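Subject: Re: [manip-methods] Thin tools and slack materials: has anyone got past the wrist view problem?
From: Renato Bravo
Date: 26th March

Dear Florencia, dear all,

Thank you for such a generous note, and I'm sorry to have sat on it for so long. I've been meaning to write up the ribbon cutting work properly and your question has given me the push I needed, so please forgive the length!

Florencia Saavedra wrote:
> We have been trying to get a policy to line up a blade with a strip of
> cloth using only the wrist camera, and it does lovely things until the
> last couple of centimetres, when it dithers. Renato, I remember you had
> the same trouble with the Prandirora set-up. Did you end up adding a
> second view, or did you find some way of living with one? And do you
> still label the approach by hand?
> Warmly, F.

We do still have only the one view, and yes, we had exactly your dithering. For months I was sure it was a depth problem. A scissor blade is a horrid thing to look at from the wrist, all shine and hardly any width, and the ribbon sags differently every time you string it up, so I spent most of May trying to get better depth out of the picture. It helped a little in the lab and hardly at all anywhere else.

What did help was giving up on asking the policy where the ribbon was in the room. We now ask it only for the offset between the blade edge and the nearest stretch of ribbon, measured in the image, and let a slow loop close that offset while the arm's own controller looks after everything else. We call the little module Filteo, for want of a better name. The blade sits in much the same place in the view the whole time it is held, so the network has something steady to measure from, reflections and all.

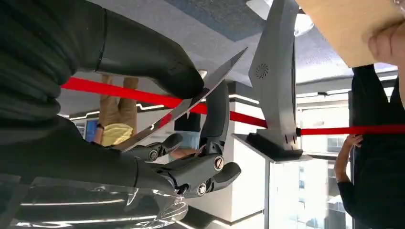
The other half of the business is the data. We had 2598 approaches in the first round, nearly all of them against a plain backdrop, and the policy was very pleased with itself until we took it somewhere with big windows and people standing about. We then collected a further 744 in bright, busy rooms, with hands near the ribbon and all sorts going on behind, and that smaller batch did far more for us than the first. With both together we get a clean alignment in 82 per cent of held-out trials. The old depth version never came near that once the daylight changed.

As for labelling, I'm afraid we do still mark the final approach by hand, but only the moment at which the blade first crosses over the ribbon in the view. Everything before that is labelled backwards from there by a short script. It is dull work but quick, and you could hand it to a new student after a cup of tea and a bit of practice.

Two warnings. Slack ribbon is still our worst case, particularly when it droops more at one end than the other, because the nearest stretch can jump from one place to another between readings. We smooth over that, and the smoothing costs us some speed. And I wouldn't promise that any of this carries over to cloth, which folds in ways a ribbon doesn't. If you try it, please do tell me, even if it's a miserable failure.

The Leclerc group asked me whether it would work with a knife, and I haven't the faintest idea. I'll send you the script once I've taken the rude comments out of it.

All the best, and love to everyone at Fludon,
Renato

2 replies
0 shares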